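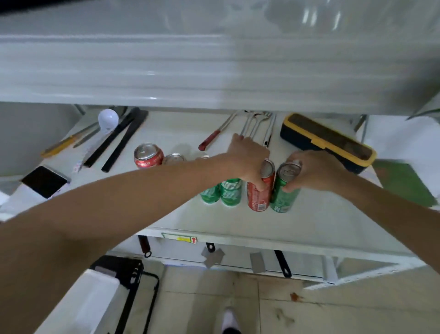 Economia do Ambiente
Apontamentos da aula 6: sistemas de depósito e reembolso, e o que fazer com os números que os acompanham

Leitura prévia: relatório do projeto-piloto de Ullel (só os capítulos 2 e 4; o capítulo 3 é publicidade) e a nota metodológica de Eide. Quem não leu a nota metodológica vai perder-se a partir do ponto 3.

1. A ideia, em poucas linhas

O consumidor paga um valor adicional quando compra a bebida e recupera-o quando devolve a embalagem vazia. Na linguagem dos manuais, é um imposto sobre o abandono combinado com um subsídio à devolução. A vantagem teórica é conhecida: o regulador não precisa de observar quem deita a lata para a valeta, porque quem a deita já pagou. Os custos de fiscalização descem, pelo menos no modelo.

O modelo supõe quatro coisas que raramente aparecem escritas:
a) o consumidor sabe que existe depósito e sabe quanto é;
b) guardar embalagens vazias em casa não custa nada;
c) o ponto de devolução fica no caminho;
d) a embalagem devolvida é de facto reciclada.

A suposição d) é tratada na aula 8. As outras três chegam para hoje.

2. O custo que falta na equação

A suposição b) merece mais desconfiança do que costuma receber. Uma lata cheia ocupa espaço na prateleira e ninguém se queixa, visto que foi comprada para isso. A mesma lata vazia ocupa exatamente o mesmo espaço, suja e sem utilidade, durante os dias ou semanas que passam até alguém ir à loja. Não se pode espalmar: a maior parte das máquinas de recolha precisa de ler o código de barras numa embalagem inteira.

Seja d o depósito, t o custo da deslocação atribuível à devolução e g o custo de guardar. O consumidor devolve um lote de n embalagens se

n × d > t + g(n)

O relatório de Ullel põe g(n) igual a zero e segue em frente. Não há qualquer justificação, nem sequer em rodapé. Se g cresce mais depressa do que n (e numa cozinha pequena cresce, a partir do momento em que as latas passam para o chão), então existe um lote a partir do qual guardar mais deixa de compensar, e o agregado ou vai à loja ou desiste. O relatório apresenta as desistências como «falta de sensibilização». É uma hipótese. Não foi testada.

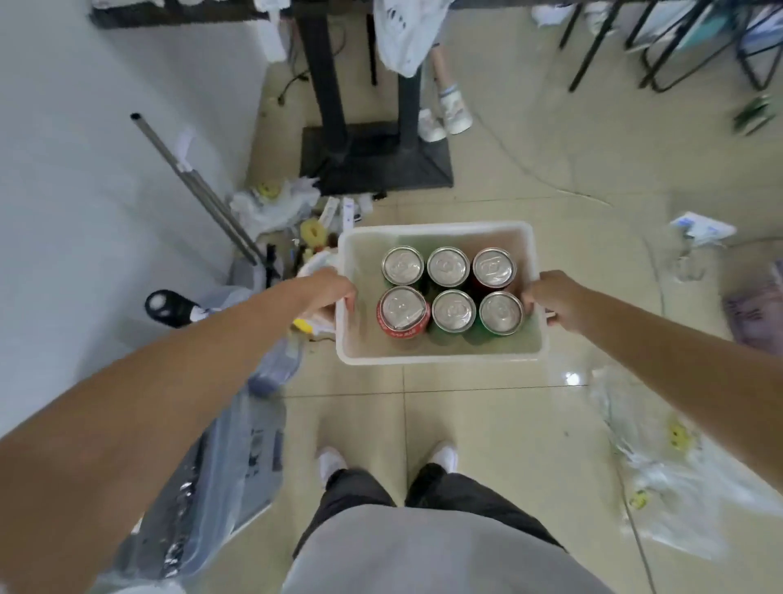

Fig. 1. Seis latas de bebida em duas filas de três, num cesto de plástico branco.

Para quem acha que isto é um pormenor: refaçam a conta com n = 6 e com o depósito que vos parecer razoável. Depois perguntem-se quanto teria de valer t para a viagem compensar por si só. Na prática quase toda a gente devolve quando já ia às compras, e nesse caso t é quase nulo e g passa a ser o único custo relevante. Foi precisamente esse que se deixou de fora.

3. De onde vêm os 80%

A taxa de devolução de 80% em Ullel foi repetida em toda a parte. Vale a pena perguntar: 80% de quê?

Há pelo menos três denominadores possíveis. O primeiro são as embalagens colocadas no mercado pelos produtores aderentes. O segundo são todas as embalagens vendidas no concelho, aderentes ou não. O terceiro são as embalagens consumidas no concelho, o que inclui as que foram compradas fora e exclui as que foram levadas dali. A taxa publicada usa o primeiro denominador. É o mais fácil de obter e também o que dá o resultado mais bonito.

O numerador tem os seus problemas. Ullel faz fronteira com Clakgate, onde não havia sistema de depósito durante o piloto. As latas vendidas em Clakgate não tinham direito a reembolso, mas o relatório admite (página de anexos, letra pequena) que nos primeiros meses as máquinas não distinguiam umas das outras. Quantas entraram assim? Não se sabe. O relatório chama-lhes «residuais», palavra que nesta disciplina passa a valer zero pontos em qualquer resposta escrita que não a acompanhe de um valor.

Não estou a dizer que a taxa verdadeira é baixa. Pode até ser mais alta do que a publicada. Digo que, com o que foi divulgado, não temos maneira de saber.

4. O inquérito de Curnbridge

Em Curnbridge tentou-se outra via: perguntar às pessoas. Foram contactados 332 agregados e pediu-se a cada um que mantivesse um diário de embalagens, de segunda a domingo, durante quatro semanas. Entregaram o diário completo 39.

É daqui que sai a frase «as famílias devolvem quase tudo o que compram». Antes de a citarem num trabalho, pensem em quem preenche um diário de embalagens durante quatro semanas sem falhar um dia. É com toda a probabilidade o mesmo tipo de pessoa que lava as latas antes de as guardar. A não resposta está correlacionada com a variável que se quer medir, e nenhuma ponderação por idade ou rendimento corrige isso.

Há ainda o efeito do próprio diário. Quem anota cada lata lembra-se de que a lata existe. Os autores reconhecem o problema numa frase e na seguinte já o esqueceram.

5. A contagem de Eide

Eide é o caso mais interessante, por ser o mais modesto. Não se perguntou nada a ninguém. Durante o mês de maio abriram-se sacos de lixo indiferenciado e contaram-se as embalagens com depósito que lá estavam: 2588.

O número sozinho diz pouco. Falta o total vendido no mesmo período, que as lojas não quiseram ceder, e um único mês não permite falar de sazonalidade. Em contrapartida, mede comportamento em vez de intenções, e a nota metodológica explica como foram escolhidos os sacos, quem os abriu e o que se fez com as latas amolgadas (contaram; as garrafas partidas não). Podemos discordar de cada decisão, coisa que em Ullel nem é possível.

Uma objeção levantada na aula do ano passado, e que continua boa: uma lata no lixo indiferenciado pode ainda ser recuperada por terceiros antes da recolha. Nesse caso a contagem subestima as desistências dos agregados e diz-nos mais sobre o sistema no seu conjunto. Convém decidir qual das duas coisas se quer medir antes de abrir o primeiro saco.

6. Para a aula prática

Exercício 1. Escrevam as três versões da taxa de devolução do ponto 3 e indiquem, para cada uma, em que direção a fronteira com Clakgate a enviesa. Atenção: a resposta não é igual nas três.

Exercício 2. Admitam g(n) = k × n². Determinem o lote ótimo e discutam o que acontece quando o depósito duplica. Quem obtiver que a frequência das idas à loja não se altera deve rever as contas.

Exercício 3. Com os dados de Curnbridge, calculem os limites inferior e superior da proporção de agregados que devolvem, supondo primeiro que nenhum dos que não entregaram o diário devolve e depois que devolvem todos. Comentem a largura do intervalo numa frase, sem adjetivos.

Entrega na segunda-feira, em papel, até às 10h. Os trabalhos que citem a taxa de Ullel sem denominador são devolvidos sem correção.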